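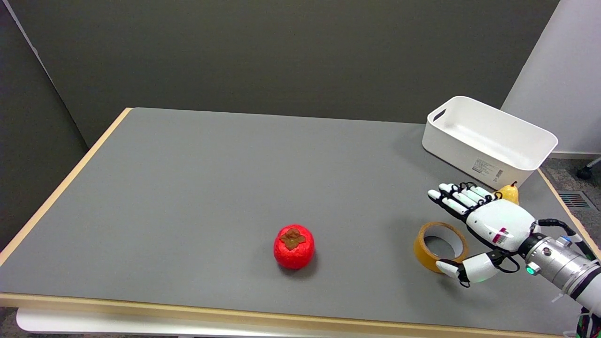 I got to Rirkdale on a Friday with a notebook, a cold and the firm belief that I'd be out by lunch. I left after dark. Blame the Rustudier, the student robotics club that meets on the second floor of the engineering building, at the end of a hallway that smells like toast.

The club has almost 40 members on paper and maybe a dozen who show up every week, and in February they all have the same thing on their minds: the Enorow, the regional tidy-up contest. The rules fit on one page. You get a table, a bin and a few ordinary items, and your robot has to put the items in the bin. The teams don't get to pick the items. Hit 3000 points over the season and you're in the final. When I visited, the Rustudier stood at 985, and I heard that number at least once from everybody I talked to (one of them had written it on her shoe).

I'd pictured something with wheels and flames, I guess. What they work with is a white arm with a jointed hand, fingers and thumb, and they call it Hajji. I asked where the name came from and got three different stories, so I'm leaving that one alone.

The thing they mostly argue about is fruit. A pear is wide at one end and narrow at the other, and where you go in with the thumb matters a lot! One camp likes to come down from above. The other wants to slide in low from the side, and both camps have charts. A persimmon is a friendlier shape, but it has that leafy cap on top, and a second-year student gave me a very long speech about the cap that I only half followed.
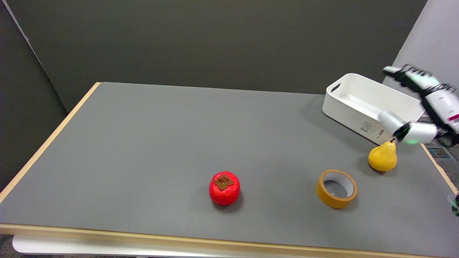
Hajji's thumb reaches for the pear, with the persimmon and the tape still to go.

Then there's the packing tape, which I figured would be the easy one. Lay the roll flat and you can hook it through the hole. Stand it on its edge and it might roll off while you're still making up your mind. The club practices it both ways, and people groan when it's tape time.

Every practice try gets logged, good or bad, with a note on what went wrong. They were on try number 3642 when I sat down. I read back through a few pages of that log and it's great stuff, full of lines like "squeezed too soon" and "pear left the building." Somebody had drawn a sad face next to an entire week.

They let me call a few tries, so I got to say "go" and feel important for 2 hours. I also ate most of a bag of pretzels that I'm pretty sure belonged to the scoring team. The next Enorow round is in the Rirkdale gym, doors open at nine, and I've already told my editor I'm going back. I owe those people pretzels.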